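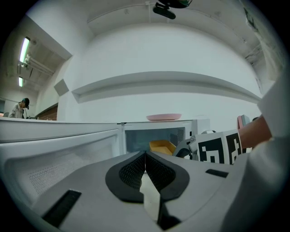
Justar is a plain-text dataset of reheating and storage notes for home-cooked food, collected from households in Lurnthorpe and Dirkinville. Each record covers one dish: what it was, how it was kept, how it was warmed up again, and what the cook thought of the result. The field called "method" takes one of 5 values: stovetop, oven, microwave, steamer, none. A white microwave with a door that swings out to the left, like the one shown, goes in as "microwave" and nothing more. Make, wattage and color are not recorded, even when the cook wrote them down.

Contents

notes.csv has 2000 records, one per line, UTF-8, comma separated, with a header row.
dishes.csv lists the 600 dish names used in notes.csv, with spelling variants merged.
splits/ holds the train and test lists by record ID.
CHANGES is the change log.

Fields in notes.csv

id: integer, never reused
dish_id: key into dishes.csv
town: L or D
stored: fridge, freezer, counter, unknown
days: whole days between cooking and reheating, blank if not given
method: see top
minutes: heating time as written by the cook, blank if not given
rating: 1 to 8, where 8 is as good as fresh
comment: free text, lightly edited

How it was collected

Cooks filled in paper cards in May and handed them in at the Hinds grocery in either town. Frida Hviid typed up the cards and wrote the dish list. Names and street addresses were left out at that stage. Comments were corrected for spelling only where the meaning was unclear. Cards with no dish name were dropped.

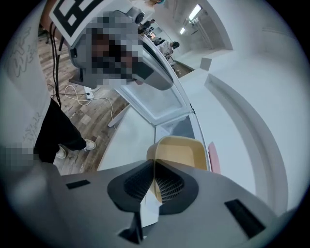

Tan plastic container with a rounded rim.

Container type is not a field. Some cooks mention it in the comment, and a search for "tub", "jar" or "foil" will find most of those.

Known problems

Soups and stews make up a large share of the records. Fried food is thin, and there is very little fish. The rating scale was printed upside down on one batch of Dirkinville cards. Those ratings have been flipped, but a few may still be wrong. "Counter" was used by some people for food left out overnight and by others for bread and cake, so check the dish before using it. Do not use this data as food safety advice.

License and contact

Free to use and share with credit to the Justar notes. Corrections go to Frida Hviid with the record ID in the subject line.

Last updated November 5, 2019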